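Search this site Enter keywords Go

# Vinau Supplement Label Set

Reading time: 4 minutes

Vinau is a table of dietary supplement labels, typed up by hand and checked against the package. It covers joint, sleep and digestion products sold over the counter. Each row is one product label as printed, with the dose, the form of the ingredient and the wording of any health claim.

Last updated: Oct 27, 2025

## What is in it

The main file has 1000 rows and 23 columns. The columns people use most are:

- `product_code` – our own code, not the maker's
- `ingredient` – the name exactly as printed
- `ingredient_std` – the name after cleanup, so "vit. D3" and "cholecalciferol" end up together
- `amount` and `unit` – per serving, not per capsule
- `serving_size` – capsules, tablets, scoops or drops
- `claim_text` – the claim copied word for word
- `claim_type` – structure, nutrient content or other

A second file, `blends.csv`, lists the contents of proprietary blends. Labels usually give the total weight of a blend and leave out the weight of each part. In those cases `amount` is blank and `blend_total` is filled in. Please don't divide the total by the number of parts. We have seen that done and the results mean nothing. 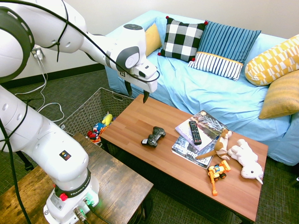

Units are kept as printed in the main file. Older labels still use IU for vitamins A, D and E, and the newer ones use micrograms or milligrams. The `amount_mcg` column has the converted value where a conversion is possible. For vitamin E it depends on whether the natural or synthetic form was used, and many labels don't say. Those rows are left empty.

## How it was made

Labels were typed in twice by different people using the Skunen entry form. Where the 2 versions disagreed, a third person looked at the label again and picked one. Most of the disagreements were about commas, daggers and footnotes – very few were about doses.

Claims were sorted by hand using the guide in `docs/claims.md`. "Supports healthy joints" goes under structure. "High in magnesium" goes under nutrient content. Anything we argued over for too long went under other, so treat that group as a mixed bag.

## What it should not be used for

The set records what labels say. It does not record what is in the bottle, and no product was tested in a lab. It says nothing on whether a supplement works or whether it is safe with a given medicine. Don't use it to pick a dose for yourself or anyone else. Talk to a pharmacist or doctor for that. 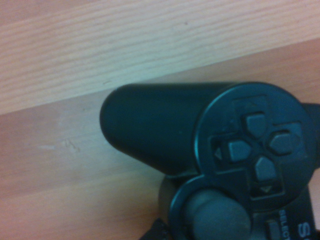 It also leans heavily toward capsules and tablets. Gummies are thin on the ground, and liquid products are worse. Herbal teas were left out because their labels rarely list an amount per serving. If you are comparing forms, check the counts in each group before you draw a chart.

## Known problems

- Magnesium rows in the Clegg batch sometimes give the weight of the whole compound instead of elemental magnesium. They are flagged with `mg_check`.
- Probiotic counts may be "at time of manufacture" or "at expiration". The `cfu_basis` column says which, when the label did.
- In the Iston batch, 20 rows have a serving size but no servings per container.

The magnesium rows are due to be fixed in the December release. Until then, filter on the flag.

## License and changes

Free to use and share with credit to Vinau. To report an error, open an issue with the product code and the column name. Corrections go into `CHANGES.md` with the old value kept next to the new one. 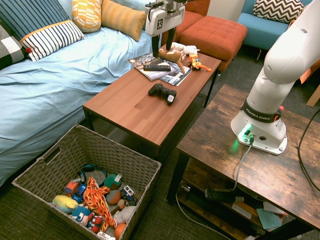 Is the magnesium flag set on blends too, or only on single-ingredient products? I filtered on it and still got some oxide rows that look far too high.

**Comments**

**tallgrass:** Only the main file has the flag. I joined `blends.csv` on `product_code` and carried it over, which caught most of mine.

**m_orchard:** The word-for-word claim column is very handy. Would like to see the "other" group split up at some point.

**pkdata:** Spreadsheet import turned the product codes into dates for me. Set that column to text first.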